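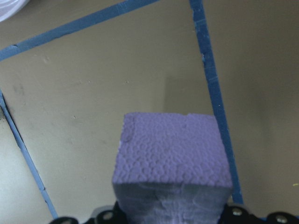 Tierney Lettings has taken over management of 692 rental homes from Stenness Property Services, the two companies said in August. Most of the homes are apartments and townhouses on the east side of Bekerura, along with a small number of single-family houses near the lake.

Tenants do not need to sign anything new. Leases stay in force on the same terms until they run out, and security deposits have been moved to an account held by Tierney. Rent should be paid through the Tierney portal starting with the next payment. Tenants who pay by check can keep doing so, but the checks must be made out to the new company.

Owners will see more of a change. Tierney charges a flat monthly fee for each unit, where Stenness took a share of the rent. Owners can leave without penalty if they give 55 days' notice in writing. Statements will go out in the middle of the month – they used to arrive at the end – and will list repair costs separately.

Felista Mosoti, who ran the rentals side at Stenness, has moved to Tierney with most of her staff and will be in charge of the Bekerura office. She said the first job was a backlog of over 40 repair requests, most of them for plumbing and heating.

"People want to know who to call and when someone is coming," Mosoti said. "We're working through the oldest requests first."

The Stenness office on Eltness Road will stay open for key pickup and drop-off until the lease on the space ends. After-hours emergency calls to the old number are being forwarded.

Stenness will keep its sales business and its commercial properties. The price of the deal was not given.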